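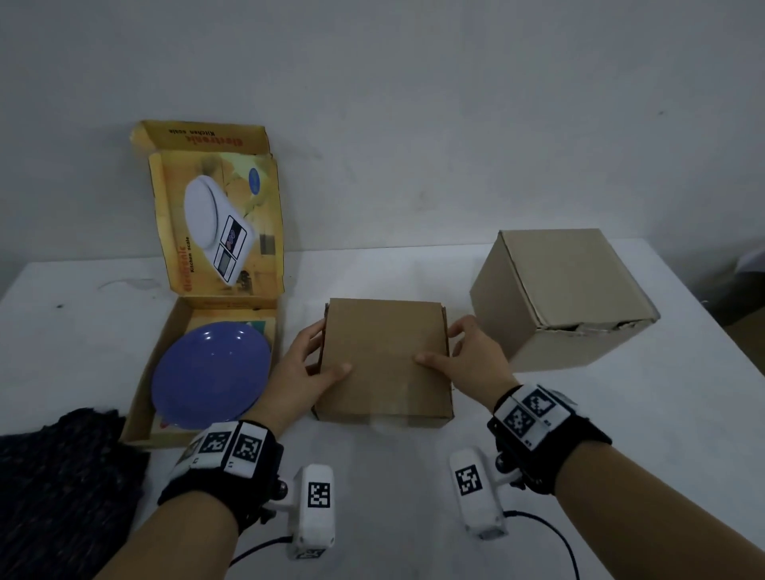 Box handling task, wrist-mounted marker setup. Both hands are on the flat carton, with the open kitchen scale box to the left.

Fillbridge Study: Gallery
Skivusau Laboratory for Manipulation Research
Page updated 23 Aug 2020

The Fillbridge study examines how people handle everyday packaging with two hands, and whether records of that handling can be used to teach a robot to do the same work. The study began in January. It has produced 1462 recorded demonstrations to date, covering 25 tasks carried out at a table. The gallery gives an overview of the work at hand and of the results reported so far. Methods are described in full in the project report, which is available from the laboratory on request.

Notes to the gallery

Tracking. A wristband is worn on each arm. It holds a white module printed with two square markers, and a cylindrical sensor housing with a marker of its own is mounted below the wrist. Position is estimated from the markers and from the sensor, and the two estimates are merged after recording. When a marker is hidden by an object or by the other hand, the sensor estimate is used alone until the marker returns to view.

Hands. The fingers are left bare. An earlier version of the method used instrumented gloves, and participants in that trial pressed harder on thin cardboard than they did without them. The present arrangement records the wrist directly and recovers finger position from video. Finger estimates are less accurate than wrist estimates, particularly for the thumb when it lies over the top of a box, and they are reported separately in all tables.

Objects. Cartons are used as they come. Plain brown boxes and printed retail boxes are both included, and a box with torn or frayed edges is kept in the set as long as it can be closed. Policies trained only on new boxes performed poorly on worn ones in the first round of testing, and the object set was widened for that reason. Objects that are not part of a task may remain on the table during a recording.

Table and background. Recordings are made at a white tabletop against a plain wall. A second series with patterned table coverings is planned.

Segmentation. Each demonstration is divided into reach, grasp, move and release. Boundaries are set by hand by two annotators working separately. Where they differ by more than eight video frames, the demonstration is reviewed by a third. The Van der Merwe criterion, adopted by the laboratory for its earlier work on folding, is applied to decide when a grasp is complete.

Results to date. A two-arm policy was trained on six of the box tasks. It performed best on tasks in which a closed box is held from both sides and moved flat across the table. Opening a lid with raised flaps remains the weakest task, and most failures occur at first contact with the flap. Adding the sensor estimate to the marker estimate reduced the number of demonstrations that had to be discarded.

Data. The recordings are stored in the Bonetia archive, together with calibration files and annotation guidelines. Access is open to research groups at recognized institutions under a signed agreement. Requests should state the intended use and the tasks required. Video in which a participant's face is visible is not released.

Use of pictures. Pictures on this page may be reproduced in teaching and in academic publications with credit to the Skivusau Laboratory for Manipulation Research. Other uses require written permission.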